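This website uses cookies to improve your experience. By continuing to browse you agree to our use of cookies. Accept / Manage settings

Serari Simulation Guide

Section 10. Recovering from a failed double-door task

Use this section when a two-arm run in the house scene stops at the glazed doors with fault 372 (grasp not confirmed) or when the arm keeps pushing after the stop. It applies to the simulated robot first. Do not move a door program to hardware until every step here has been completed.

The head views and the gripper view at the doors:

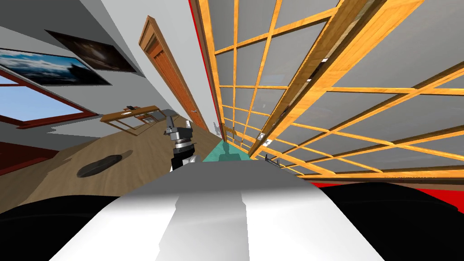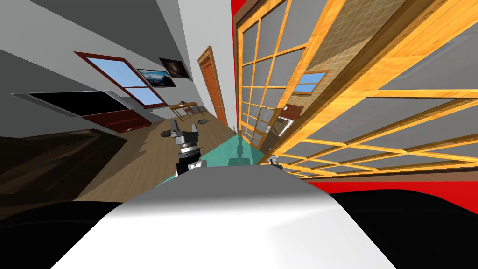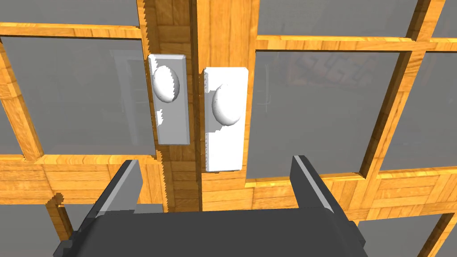 Killian Chevalier wrote in to object that the earlier edition of this section told people to raise the grip force as soon as 372 appeared. He had done that on three runs and got the same fault each time, and on the fourth the wrist went over its torque limit. His view was that the fingers had never been around the knob in the first place, and that the force setting should be the last thing anyone touches. We agree, and the order of the steps has been changed.

What the fault means

Fault 372 is raised when the fingers are told to close and the contact check does not pass within 2 seconds. The controller then holds the arm where it is. It does not open the fingers and it does not back away. If the knob is partly held, the arm may still be loading the door.

CAUTION: Do not press Resume after a 372. Resume picks up at the pull step, with or without a grasp. On hardware this can drag the fingers off the knob and swing the arm back toward the body.

10.1 Stop and save

1. Press Pause in the run window. Wait for the arm status to read HOLD for both arms.
2. Save the log before doing anything else. A reset clears the contact record.
3. Write down which arm raised the fault. The log lists the left arm first even when the right arm failed first, so go by the time column.
4. Set the pull step to Disabled.

Note: If the log holds exactly 2,751 lines, it was cut short by the buffer limit and the first part of the run is missing. Raise the limit under Log > Buffer and repeat the run.

10.2 Back the arm out

1. Switch the faulted arm to Manual.
2. Open the fingers all the way. Do this before any wrist motion.
3. Back the gripper straight out along its own approach line. Do not turn the wrist until the fingers are clear of both knobs.
4. Check the other arm. If it is near the door panels, move it back as well -- two arms working at one pair of doors leave very little room.
5. Send both arms to Ready.

CAUTION: The Home command moves both arms at once by the shortest joint path. It does not look for doors or furniture. Use Ready.

10.3 Find the cause

Work through these in order and stop at the first one that fails.

1. Target knob. Open the task file and confirm that the target is the knob you meant. On a double door with a knob on each side of the seam, the two targets sit close together, and a swapped name sends the gripper to the wrong one.
2. Camera tilt. Compare the head tilt in the task file with the tilt in the log. If the two differ, the approach point is worked out from the wrong angle and the fingers will arrive high or low. Reload the camera setup and repeat the approach only.
3. Reflections. Glass panes in this scene can reflect other parts of the room. If the detector is set to Color Only, it may place a handle inside a pane. Set it to Color + Depth.
4. Contact shapes. Turn on View > Contact Shapes. The knob's contact shape should cover the knob you see. In scenes converted from the older Maillard format the shape is sometimes left behind at the backplate, and the fingers close on nothing.
5. Finger height. Step the approach forward by hand. With the fingers open and below the knobs, the gripper has not reached the grasp point, whatever the status line says.
6. Grip force. Change this only if all five checks above pass. Raise it one step at a time.

Note: Small patches of wood texture showing through a white backplate are a drawing fault. Two surfaces are sharing the same position. It does not affect contact and does not cause 372.

10.4 Run again

1. Leave the pull step disabled.
2. Run approach and close 10 times from Ready. Reset the scene between runs.
3. If any run gives a 372, go back to 10.3.
4. When all runs pass, enable the pull step at the Slow setting.
5. Watch the wrist torque during the first pull. Pause if it climbs while the door angle stays at zero. The door is latched, or the program is pulling on a door that opens the other way.

10.5 Before moving to hardware

The Wavgate bridge copies the task file to the real controller but not the force limits. Enter the limits again by hand and have a second person read them back. Keep one hand on the stop button for the first run and keep everyone out of the reach of both arms, including the side away from the door.

If the fault comes back on hardware after a clean set of simulated runs, send both logs to Dornico support with the task file. Do not edit the file first.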